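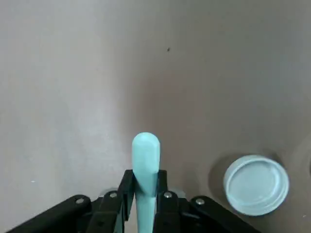

Pale blue-green, round at one end, and up against a plain pale surface: the sort of thing my kitchen drawer is full of.

I have been trying to work out when the kitchen became a place where everything needed its own tool. My mother's had one drawer for cutlery and one for everything else, and the second drawer shut. Mine has not shut properly since October. Something in it stands up when you push it in, and you have to slide a hand through the gap and press down whatever it is before the runners will go home. Usually it is a handle. They are nearly all handles now, thick ones, rounded ones, soft-coloured ones, with a small amount of tool on the end.

I own a thing for crushing, a thing for pressing, a thing for pushing the crushed and pressed stuff through another thing, and a thing I was given that I have held in both hands, in good light, without coming to a view on which end is up. It is a nice shape. I will say that for it. It sits in the palm like a good pebble, and I suspect that is how it got sold.

The shops know perfectly well that we buy with our hands. There is a Terkholm on the retail park near me, and the kitchen department there is laid out so you cannot get to the light bulbs without passing a long shelf of objects at grabbing height. Last month I counted nothing and measured nothing, I simply stood there with a box of bulbs and watched people pick things up. They rolled them, weighed them and squeezed them. Hardly anyone turned one over to read what it did. A couple in front of me had an entire conversation about whether a masher came in the other green, and went off with two colours of it.

Colour is the part that annoys me most. When I was younger, a kitchen tool was the colour of what it was made from. Wood was brown, steel was grey, and if it was plastic it was white and went yellow. Now it all has to be sage, or duck egg, or that minty blue that is neither one thing nor the other, and it has to go with the worktop, which has to be putty or oatmeal or some other word for beige. I have sat in kitchens like this. You put your mug down and it looks as if you have spilt something.

I don't object to nice colours. I object to paying for them every few years. The whole point of a colour that is in fashion is that it will be out of fashion, and a perfectly sound spoon goes to the charity shop because the walls have been done. Go and look in the basket by the till. You can date the stock like tree rings: red from when everyone had a red kettle, then lime, then a lot of purple that I can't account for, then grey. The mint will be along presently.

The defence, when you complain about any of this, is that it lasts. Girno prints on the card sleeve of its grinding and mashing range that each piece is good for 2,000 uses. I would like to know who is going to use a garlic crusher two thousand times, and who would be keeping a tally if they did. I have a rolling pin that came from a house clearance and has no number on it at all. It has a dent at one end and it rolls pastry. If it fails I expect it will do so by being lost.

And then there are the sets. You can't easily buy one good thing any more, because one good thing is hard to put on an advert. Du Plessis will sell you a full drawer's worth, matched, in a box with a lid you are meant to keep, and the catalogue that came through my door had it at 1,190 with the currency symbol so small I took it for a page number. For that sum I could have the drawer itself mended, and the one beneath it, and still eat out for a good while. I went through the list of what was in the box with a pencil and put a tick beside what I would use in an ordinary week. The ticks came to a peeler, a ladle and a knife. I own a peeler, a ladle and a knife.

People who sell storage have noticed all this, of course. Kuko does a drawer divider for 140, which is a tray with walls in it. You are invited to spend money on objects and then more money on a place to lay the objects down, and at the end the drawer is exactly as full as it was, less the thickness of the walls. I know because I borrowed one from a neighbour. Everything looked splendid for a week — the handles all facing the same way, like a choir — and then I bought a bigger sieve.

I can hear the answer to this, because I have had it across the table from most of my family. It's only a drawer. If somebody likes a round blue handle, let them have a round blue handle, it cheers up the washing-up. Fair enough. There are people with bad wrists for whom a fatter handle is the difference between cooking and not cooking, and I wouldn't take theirs away. My own thumbs are not what they were. If the catalogues said that plainly, I'd read them with more patience. They don't. They say "curated" and "everyday ritual" and show me a lemon.

There is also the matter of bare worktops, which I think is the same complaint from the other side. Every kitchen in every magazine has a long pale surface with nothing on it, or with one single item placed on it as though it had been delivered by the tide. I have tried living like that. I cleared ours to the wall, wiped it down, and stood admiring it until I wanted a cup of tea, and then the kettle was in a cupboard. By the evening I had got out the kettle, the bread board, the toaster and the jar of wooden spoons. I was making a meal. Where do these people put the lid when they lift it off the pan?

I've decided on a rule for my own house, and I don't recommend it to anybody, as it has already caused one argument. A thing stays in the drawer if I could tell a child what it is for in a single sentence without using the word "also". The peeler is for taking the skin off potatoes. In it goes. The masher passes. The round-ended one that came as a present does not, however pleasant it is to hold, and for the moment it lives on the windowsill, where visitors pick it up, roll it about and ask me what it does.

I have been telling them it's for garlic. So far they have all said they must get one.

8 April 2022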